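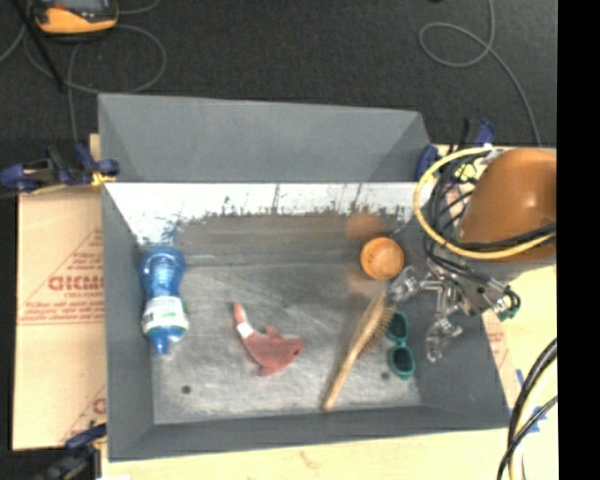

Last updated: 18th May

In February I visited the horror film fair in Clusholm for the first time. The fair is held in the old Edet cinema, which has 168 seats in the big hall and 55 in the small one. I came by the early train and I was at the door before it opened, so I got a good place for the first film.

This was "Sevach", a story of a family who inherits a mill and hears someone working in it at night. The first hour is slow and I liked it very much. The last part explains too many things, and the music becomes loud each time we must be afraid. It runs 113 minutes and I think it could lose the final chapter completely.

After lunch there was a talk with Yi-an Geum, who made the sound for the film. She played us the mill wheel alone, without the picture, and it was more frightening than in the film. Somebody asked if she believes in ghosts. She answered that she believes in bad microphones.

Upstairs the distributor Postetti had a room with old posters and lobby cards. Prices were high for me, but the man there let us look through all the boxes. I bought one small card from a vampire comedy I have never seen.

The coffee bar closed already at six, and the late film started at nine. If you go next year, bring some food and a warm sweater, the small hall has very weak heating.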